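Does Folding Clothes Save You Anything? Speaker notes, Ledau Household Talks

4 October 2020
By the Zaltberg home group

Opening. Ask for hands: who folded something this morning? Who put it away as well? Leave the second question hanging for a bit. Most rooms laugh at that point and it buys time to find the clicker.

Then say what the talk is. I was asked to come and speak in favor of folding. I said I would speak about folding, and I'd like that small change of wording noted. I fold most of my own clothes. I have been told all my life that it saves space, saves time and makes clothes last, and I went looking for a good reason to believe any of it.

The claims. Read these from the card, slowly, without pulling a face:

The Delacroix leaflet says a folded drawer "gives back the morning." No figure, no source. How much of the morning? From whom?

The Trandis folding board comes with a sheet that promises every shirt the same size. I believe that part. I have the board at home. What the sheet leaves out is that you have to go and get the board, clear a place for it and put it back, and at my house it lives behind the ironing board, so that is two boards to move for one shirt.

The third claim isn't printed anywhere. It's the one your mother made, that an unfolded pile is a sign of something. Of what, she never said. Mine was very firm about it all the same.

My own trial. Keep this short, people drift. For 12 weeks I folded everything on the day it was washed, and wrote down how long I spent. Then I stopped folding underwear, socks and anything I sleep in, and kept the same notebook. Over the trial I pulled 61 dark tops out of the drawer and put 19 of them straight back because they were the wrong one. Folded very nicely, and the wrong one. Black clothes folded in a drawer all look alike – that is my single real finding and I'd like it on the record before the break.

Admit the weakness: one house, one notebook, and the person timing was also the person who hates folding socks. If somebody in the back says so, agree with them. They're right.

Next part is about the bed. Nearly everyone folds on the bed. The leaflets show a wide, clear table with good light on it, and I have yet to be in a home where that table was free on laundry day. Show the pictures, leave each one up long enough for people in the back to see it.
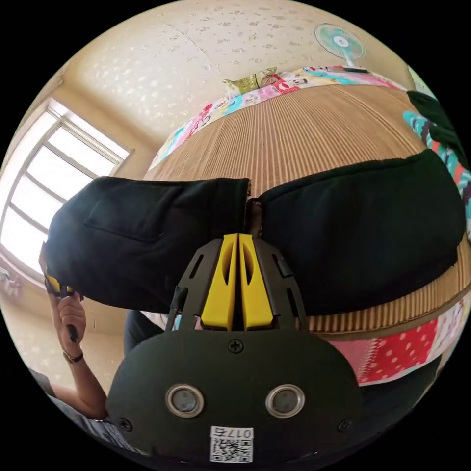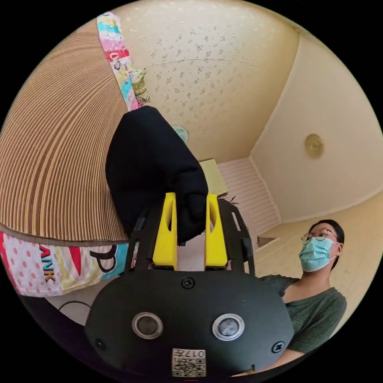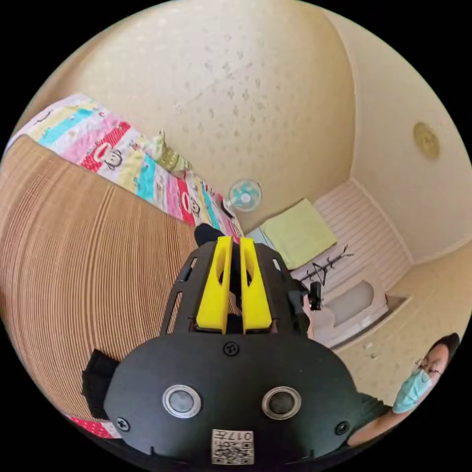 Household Talks, no. 12, p. 2

Give them a moment. Somebody will mention the monkeys on the patchwork quilt in the last picture. Let them, it's a good quilt. Then back to the point: look at what the clothes are up against. Black fabric in the first one, thick enough to puff up into two big lobes. I take it for something like a sweatshirt, though it could be another thick garment. Now think of the crisp flat rectangle on the Delacroix leaflet. Thick cloth doesn't want to be a rectangle. You can press it down and it comes back up, and with a hood it's worse.

Second picture, more black cloth, bunched. Could be a sock, could be a bit of something larger. Ask the room. I'd expect a split vote, and I would use that, since it is my drawer problem all over again. If a roomful of people looking straight at a dark bundle can't agree what it is, what chance have you got at six in the morning with the light off?

Third picture, the one with the wall fan, the one with turquoise blades. My question for the folding experts is a simple one: where does the fan come into the method? A light T-shirt folded in three under a running fan will open itself again. I've tried it at home in hot weather. The Trandis sheet has a long paragraph on sleeve angles and nothing on moving air. (I don't say this fan was running. I can't tell from a picture and neither can you.)

Also in the third one, the ribbed woven mat, the bamboo or rattan kind. I can't find a word about this sort of surface in any of the leaflets. Every one of them says "a smooth, firm surface." My guess is that a firm mat beats a soft mattress for folding, because a mattress sinks in the middle where you press. It is a guess. If anyone here folds on a mat, I want to hear from you in the question time, and please tell me whether knits catch on it.

What I'd keep. By now the room thinks I'm against the whole business, so be fair here. Worth folding, in my view:

Anything thick and dark, but folded with the neck or the pocket facing up so you can tell which it is. A pocket seam on the outside is better than any label. This one came out of the trial and I still do it.

Anything going in a bag. I'll give the leaflets that. A packed bag of folded clothes closes and a stuffed one doesn't always.

Bedding that has to fit a shelf. Leave the quilt you use every night on the bed where it belongs.

What I'd drop:

Socks. Pair them if you must – the rolled ball stretches the top of the outer one, or so I'm told. I've been told it so often that I'd like to see a sock that proves it.

The standing-up drawer, where everything is filed on its edge. It works until you take out the third shirt, and then the rest lie down. Delacroix sells a divider for this. Of course they do.

Any rule about what time of day to do it.

If there is time, tell the story of the guest towels at the Zaltberg hall. If the clock says we're over, skip it, it isn't as funny as I think.

Questions I expect. Does folding wear out the cloth along the crease? I don't know. I have read yes and I have read no, and neither one showed a garment. Is hanging better? For shirts, yes, if you own enough hangers and a rail that will hold them. Should children be taught? Mine were. Two learned, and one of those has since given it up.

Somebody may ask which method I recommend. Say that I fold in half, then in half again, and stop when it fits the drawer. They will want a name for it. There isn't one.

Handout is one sheet, both sides, on the table by the door. Please take the old leaflets as well, we have a box of them to get rid of.

Last updated: November, after the second Ledau evening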